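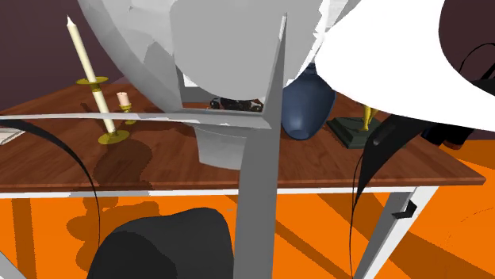
Nellico two-finger gripper with the Prendon simulator pack: my review after one month

I teach an evening course in basic robotics, and in July our workshop in Briststead had to choose a gripper for the new arm. We had money for one model only. The two candidates were the Nellico parallel gripper with linked fingers and the Sýkora suction unit, which I have used before and like very much. Nellico offers a simulator pack made by a small company called Prendon, so that you can try the gripper on a virtual table before you pay for the metal one. I worked with this pack for one month, and this review is mostly about that. I have not yet touched the real gripper.

Installation

The pack comes as one download with a printed-style manual of 14 pages. The manual is clear, but it supposes that you already know how to set up a project folder. I did not, and I lost an evening. My colleague Hadiza Ugwu helped me and found that the path to the folder must not contain a space. This should be written on the first page in big letters.

After this the start was easy. The scenes open quickly, even on my old laptop, and the settings of the arm are all in one window. You can change speed, closing force and the opening width while the simulation is running. I wish that every program worked in this way.

The scenes

You get several furnished rooms with household objects. I spent most of my time with the wooden table, where there are candlesticks and a dark blue vase with a narrow neck. For students I find such objects better than plain cubes. A candlestick is tall and thin, so you have to decide at which height you want to hold it, and a wrong decision is punished immediately. The vase is difficult in another way. If you close on the shoulders, the fingers slide upward. If you close on the neck, you must come from the correct side and slowly.

The colors are strong, the floor is very orange, and the shadows have edges like small stairs. For a nice picture this would be a fault. For my purpose it is acceptable, but if you want to train a vision program on these pictures and then use it in a real room, I would be careful. Light in my kitchen does not look so.

The cameras

There are two kinds of view, a room camera that you can place freely and a wrist camera which looks along the fingers. I like the wrist camera more. With the room camera I had again and again the same trouble, that a part of the arm comes between the camera and the object exactly when I want to see the contact. You can move the camera to the other side of the table, but then you have to save the position by hand, and the save button is hidden in a second menu.

The wrist camera shows both fingertips all the time, and this helps a lot for the last few centimeters. You learn to judge the distance from the gap between the tips. One wish: I would like to tilt it a little. At the moment it can only turn by steps of 90 degrees, and for a low object this is too much.

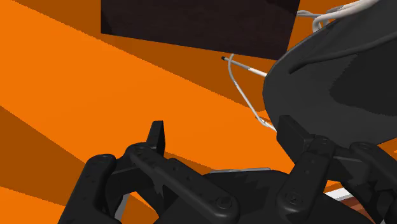
The fingers and the links

The Nellico is a linkage gripper, so each finger hangs on an inner and an outer link and the tips stay parallel during closing. In the simulation this movement is modeled properly, with the pivots in the right places, and you can study it slowly. My students understood the mechanism in ten minutes, while with a drawing on the board I usually need the half of a lesson.

The weak point is the width of the links when the gripper is open. They spread a lot to the sides, and on a table with many objects you knock over a neighbor before you reach the thing you wanted. In my list of test tasks, 4 failed only for this reason. The suction unit from Sýkora has no such problem, but it cannot hold a candle or a thin stem, so for household objects it is no real competitor.

Cables

Cables are included in the scenes, and at first I was glad, as real tables also have them. They bend in a believable way when they hang free. On contact with the arm they behave less well. Sometimes a cable shakes for a few seconds after the arm has already stopped, and the whole program becomes slow. Prendon support answered my message the next morning and told me to increase the number of solver steps to 4. It became better, but it did not disappear completely.

Would I buy it?

For teaching, yes. We ordered the gripper together with the full license, and Hadiza will prepare the first exercises from the table scene. If your work is mostly flat boxes, stay with suction, it is cheaper and faster. If you need to pick from a crowded shelf, ask Nellico about the narrow fingers, which are sold separately and which I could not test because the pack does not include them.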